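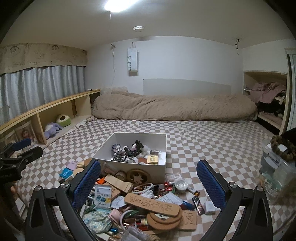 *Figure 3-1. Bedroom tidying task with the hand-held gripper; carton and small items on the mattress.*

## 3 Planning and Budgeting for Home Collection Equipment

### 3.1 Scope

This section applies to any department that intends to purchase or renew Udus hand-held grippers for recording household tasks. It covers the survey of the work, the equipment count, the cost worksheet, and the submission of the request to Purchasing. Assembly and calibration are covered in Section 4. Participant agreements are covered in Section 7 and must be in place before any equipment is issued.

Revised Nov 18, 2024. The price entries in Table 3-1 replace those in the July issue. Requests already approved at the earlier prices are not affected.

### 3.2 Before You Begin

Have the following available:

- the approved project code and the name of the budget holder
- the task list for the project, with the room type entered for each task
- the current inventory report from the Husstead equipment room
- the Dunham quotation, if one has been issued for the project
- a blank copy of Worksheet 3-A

**NOTE:** A request without a task list will be returned. The number and type of grippers cannot be checked against the number of homes alone.

### 3.3 Surveying the Work

The main cause of overspending in earlier projects was the purchase of equipment for tasks that had been described too generally. "Tidy the bedroom" may mean placing a few toys on a shelf. It may also mean sorting a pile in which scrunchies, medicine packets, cork coasters, and charging cables are mixed together on a soft surface. The two jobs wear the pads at different rates and take different amounts of operator time.

1. Select at least one home for each room type on the task list.
2. Ask the operator to carry out the task once at normal speed, using a standard gripper from the equipment room.
3. Record the surface on which most of the handling takes place. Enter *hard*, *soft*, or *mixed*. Mattresses, duvets, and rugs are entered as *soft*.
4. Record the smallest and largest item handled. Use plain names ("hair tie," "storage box") and do not estimate weights.
5. Mark any item that the operator declined to handle or could not pick up after repeated attempts.
6. Note the location of open shelves, closets, and boxes that serve as destinations. If a destination is at floor level and the operator must kneel, enter this under *Posture*.
7. Note the ceiling lighting and whether the curtains can be closed. Lighting equipment is budgeted only where neither is adequate.
8. Have the operator sign the survey sheet on the same visit.

**CAUTION:** Do not rearrange a participant's belongings to make the survey easier. A cleared surface produces a low pad estimate, and the shortfall will appear as an unplanned purchase later in the project.

**CAUTION:** Medicines, sharp items, and open liquids may be recorded on the survey sheet but must not be handled unless the participant agreement expressly permits it.

### 3.4 Choosing a Configuration

Three configurations are stocked. Choose the lowest that meets the survey results.

**Configuration A, Standard.** One gripper with two fingers and mesh-faced pads. Suitable for hard surfaces and for rigid items with at least one flat side.

**Configuration B, Soft Surface.** One gripper as in Configuration A, with one additional pad set. Required where the handling surface is entered as *soft* or *mixed*. Fabric catches under the pad edge when items are picked up from bedding, and the edge begins to lift well before the face of the pad is worn.

**Configuration C, Paired.** Two grippers, one for each hand, with one additional pad set for each. Required only where the survey shows that an item must be held with one hand while the other opens or fills it, such as a pouch, a lidded container, or a carton that slides on a sheet.

Departments often request Configuration C for all homes as a precaution. Marin Radonjić in Purchasing will not approve this without survey sheets that support it. A mixed order is normal and does not delay delivery.

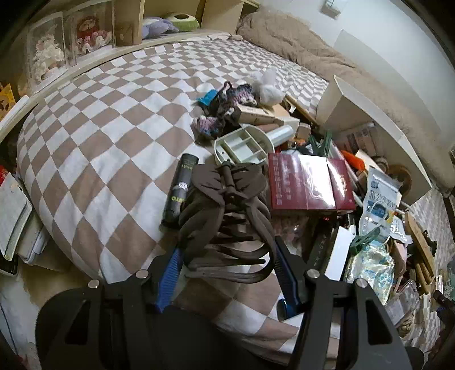 Items with many prongs, loops, or openings need separate attention when the configuration is chosen. Hangers, racks, and knitted articles can be lifted easily but are difficult to release, and a release that fails is often followed by a sideways pull on the fingers. Where the task list contains several such items, add one finger set to the order for that home and enter "shaped items" in the remarks column of Worksheet 3-A.

Transparent packaging and glossy foil do not affect the choice of gripper. They may affect the usefulness of the recordings, and the project lead should decide before purchase whether such items remain on the task list.

### 3.5 Calculating Quantities

1. Enter the number of homes in Column 1 of Worksheet 3-A. Enter each home once, even if more than one room will be recorded.
2. Enter the configuration for each home in Column 2, using the highest configuration required by any room in that home.
3. Enter the number of homes that will be active at the same time in Column 3. Grippers are bought against this figure. They are returned, cleaned, and reissued between homes.
4. Subtract serviceable grippers shown in the inventory report. A gripper listed as *awaiting inspection* is not serviceable and must not be subtracted.
5. Enter pad sets in Column 4. Pads are consumable and are bought against the total number of homes in Column 1.
6. Enter finger sets in Column 5, including any added under 3.4.
7. Add one complete spare gripper for the project. For projects lasting longer than nine weeks, add a second.

**NOTE:** Steps 3 and 5 use different figures. Using the total number of homes for both is the most frequent error found at review.

### 3.6 Entering Costs

Use the prices in Table 3-1. Do not use prices from supplier websites or from a previous project.

**Table 3-1. Unit prices, U.S. dollars, before tax**

| Item | Unit | Price |
|---|---|---|
| Udus hand-held gripper, complete | each | 544 |
| Finger set with pivot screws | pair | 254 |
| Pad set | pair | 39 |
| Carrying case | each | as quoted |
| Lighting equipment | per home | as quoted |

1. Multiply each quantity on Worksheet 3-A by the price in the table and enter the result in Column 6.
2. Attach the Dunham quotation for any item marked *as quoted*. The quotation must name the project code.
3. Enter shipping as a separate line. Shipping is not to be spread across the unit prices.
4. Enter cleaning and inspection between homes as a labor cost. This work is carried out by the equipment room and is charged to the project.
5. Enter data storage only if the project will exceed the department's existing allowance. Essien invoices storage monthly, and the charge continues until the project lead confirms in writing that the recordings have been transferred.
6. Total Column 6 and carry the figure to the cover form.

**CAUTION:** Do not reduce the pad quantity in order to bring a request under the approval limit. Recordings made with lifted or torn pads are rejected at intake, and the cost of repeating a home visit exceeds the cost of the pads.

### 3.7 Operator Time

Operator time is usually the largest line in the budget and should be prepared with the same care as the equipment lines. Heledd Gittins, Field Operations, keeps the current hourly rates and will supply them on request.

- Base the estimate on the survey visit. Include the time needed to set out items, check the recording, and return the room to its earlier condition.
- Where *Posture* is marked, allow for additional rest periods. Work over a low mattress is more tiring than work at a table, and the second hour is slower than the first.
- Allow time for travel and for carrying equipment into the home.
- Do not budget for two operators in one bedroom unless the survey sheet confirms that both can stand clear of each other.

### 3.8 Submitting the Request

1. Send Worksheet 3-A, the survey sheets, and the quotation to the budget holder for signature.
2. Send the signed set to Vesna Spahić in the equipment room. The inventory subtraction will be checked and the worksheet initialed.
3. Forward the initialed set to Purchasing. Keep one copy in the project file.
4. On receipt of the order number, notify Field Operations so that delivery can be matched to the visit schedule.
5. Do not confirm dates with participants until the equipment room has acknowledged delivery in full.

Partial deliveries are accepted only by agreement with the project lead. If pad sets are back-ordered, grippers may be received and calibrated but must not be issued to soft-surface homes.

### 3.9 Changes After Approval

A change of configuration for a single home may be approved by the project lead if stock is available. Any change that adds a gripper to the order requires an amended worksheet and a new signature. Mark the amended worksheet with the letter B after the project code, and strike through the original without removing it from the file.

Homes that withdraw before the first visit should be reported promptly so that reserved pads can be released to other projects. Opened pad sets are not returnable to Dunham.

Questions on Worksheet 3-A should be addressed to Stavros Papadopoulos, and questions on storage charges to Kalliopi Trajkovski.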